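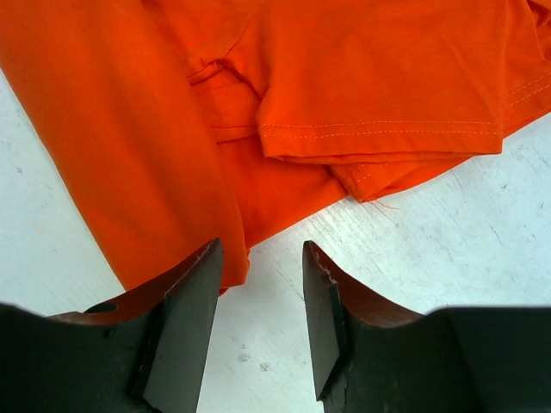 Orange T-shirt, sleeve and hem, with loose threads at the tip

How do you fold T-shirts so the hem stays straight?
Posted by Anathi Sibiya, 27/12/2020

I do the laundry for our junior running club. Every runner gets an orange cotton shirt, and after the last event I had 37 of them to wash, fold and put back in the box at Astgate. The washing is no problem. The folding is. When I stack them, the sleeves slide out to the side and the bottom hem ends up twisted under the rest.

I fold in half down the middle, sleeves together, then up from the bottom. It looks fine for the first few and then the pile leans over. Some shirts also have frayed threads hanging from the hem. Should I cut those before folding, or does that make the hem come undone?

I have one flat white surface to work on and not much space next to it. I would like to have this done before we start again in January.

Zbigniew Nowicki
Your half fold is fine for a drawer but not good for a stack, as both sleeves end up on one side and that side gets thicker. Do it this way instead.

Lay the shirt face down with the neck away from you. Smooth it from the middle outward with your flat hand, and pull each side seam gently until it runs straight. Fold one side in to about a third of the width, then turn the sleeve back on itself so it does not stick out past the fold. Do the same on the other side. Now you have a long strip. Bring the hem up to just under the collar and fold once more.

If the hem twists, check the side seams. On cheap cotton they often move toward the front after a few washes. Line up the hem and let the seams go where they want.

For the threads, cut them with small scissors, close to the fabric but not touching the stitching. Do not pull. If the stitching itself has a gap, put that shirt aside and sew it first.

Stack them in piles of 10, turning every second shirt so the thick collar ends are not all on the same side. I worked in the stock room at Cullwood for seven years and we did every shirt like this.

When one lands in a heap, don't try to straighten it where it is. Take hold of the cloth at one point, lift, let the rest hang down, and then lay it out again.

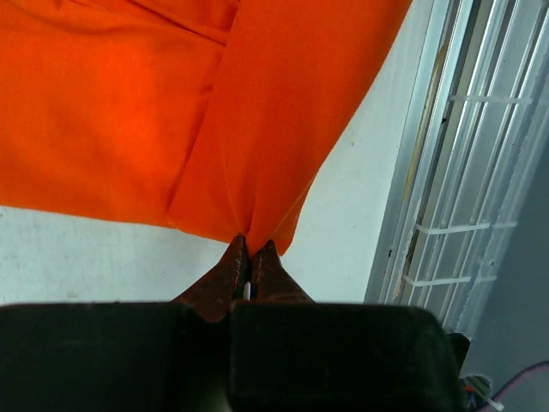

Lionel Le Goff
I would not pick a shirt up by one point if the cotton is thin. It can leave a small peak in the fabric that shows after folding. Two hands at the shoulders, one shake, lay it down. The rest of what Zbigniew wrote is right, and turning every second shirt makes a real difference.

Yannick Cordier
just roll them – takes less room and kids don't care about creases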